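Week 6 handout: Crates, shelves and where things live
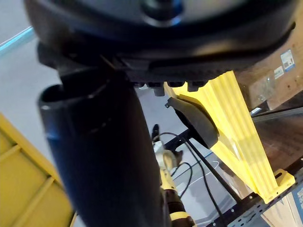 Before we start

Hello again, everyone. These are my notes from this week's session, tidied up a bit for those of you who missed it (and for those who were there but spent the second half fighting with the label printer). We're on unit three of the storeroom course, and the subject is open crates and metal shelving. I know it sounds dull. I used to think so too, and then I spent a winter at the Stollthorpe store looking for a box of hinges, and I've been quite keen on shelving ever since!

You'll need the reading from last week, the one on stock cards. If you never picked it up, Rawiri Henare has spare copies in the office.

Why a ribbed crate is ribbed

Somebody asked me this at the end of last term and I gave a poor answer, so let me have another go. A flat sheet of plastic bends easily. Put bars across it, up and down and side to side, and it gets much stiffer without getting much heavier. Press the side of a ribbed crate with your thumb and then try the same on a smooth tub, and you'll feel the difference at once.

The ribs have a downside, and it's labels. A sticky label laid over a bar will lift at the corners within weeks. Find a flat patch if the crate has one, or use a card holder that clips over the rim. I prefer the card holders, though they do go missing. At Drumham we lost a whole bag of them one November and I still don't know where they went.

Bright crates are worth having if you can get them. Yellow shows up well on a low shelf or on a pale floor, and you're less likely to catch your shin on one. What I would say is don't use colour as your only code. Half the stores I've worked in had a colour system that made sense to one person, and then that person retired.

What goes in an open crate

My own rule is that an open crate is for things you take out several times a week. Anything you touch once a year wants a lid, or it fills up with dust and other people's pencils.

Good in an open crate: gloves, straps, rolled cable, spray bottles standing upright, cloths.
Bad in an open crate: loose screws, paper of any sort, anything with a sharp point, anything that leaks.
Arguable: hand tools. We argued about these for a good while on the day and didn't settle it. Cristian Salazar likes them hung on a board, and I like them in a shallow crate with a divider. Try both and see which you keep up.

Fill to just below the rim. If you have to press the contents down with your hand, split them into two crates.

Shelf rails and the things that sit on them

A metal shelf usually has a rail along its front edge, and a lot of trouble starts there. People rest things on the rail because it's handy, and then a crate gets pulled out and whatever was resting on it comes too. If a thing needs to stay on the rail, fix it. If it doesn't, move it.

Feet with slots are your friend for this. A slot (as opposed to a plain round hole) gives you a bit of sideways play, so you can line the bolt up with whatever holes the rail happens to have. Put the bolts in finger-tight first, shuffle the thing along until it sits square, and only then tighten up. With two slots, do a little on one and a little on the other. And use a washer, please. A bolt head straight onto plastic will chew into it.

Long thin items are the other nuisance. Rods, poles and broom handles like to lean across the front of a shelf, and then everybody has to reach round them. Give them a corner of their own, upright, with a strap across at waist height.

The Henao exercise

This is the one I've pinched from the Henao store. They had 2,465 lines on the stock list and shelf space for far fewer, and the first sorting was done entirely on paper. You're doing a much smaller version.

Pick 25 items from your own workplace or shed. For each one write down how often you reach for it, how heavy it is (light, middling, heavy will do), and where it lives now. Then draw your shelves and place the items again from scratch - heavy ones low, everyday ones between hip and shoulder, the rest wherever is left. Bring the drawing with you, and don't make it pretty. I want to see the crossings-out.

Next week

Aisles and walking routes, using the Nornon floor plan. Bring a ruler and a soft pencil.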